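**Flanis Surface Cleaner, concentrate**

Flanis is a cleaner for painted and coated surfaces inside the house: shelves, doors, cabinets, window sills. It is made by Orow in Raltgate and sold in a bottle of 200 ml. The bottle is filled again at our shop for a lower price, please bring it rinsed and with the cap.

The smell is light, a little like green soap. There is no color added, so the liquid looks almost like water.

**How to use**

Mix 2 capfuls in a bucket of warm water. For hand marks near a handle you can put 3 capfuls, but do not use it pure on paint. Wipe with a soft cloth, wait a short moment, then wipe one more time with clean water. On old paint, try first in a corner.

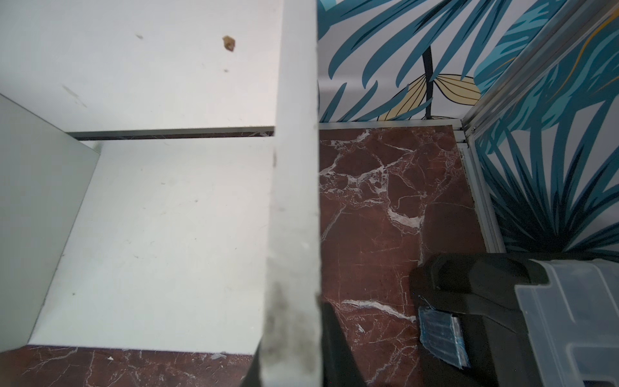
*White panel with gray-black smudges, darker near the bottom.*

Marble and other natural stone should not be cleaned with Flanis. If some drops fall on stone, take them away with plenty of water. For stone we have the Baldursdóttir soap, which you find under Floors.

**Details**

- Content: 200 ml
- Bottle: 100% recycled plastic
- Store without frost, away from children
- Not for leather, silk or waxed wood

The label was changed in July 2024. Bottles with the old label have the same liquid inside and we still sell them until they are finished.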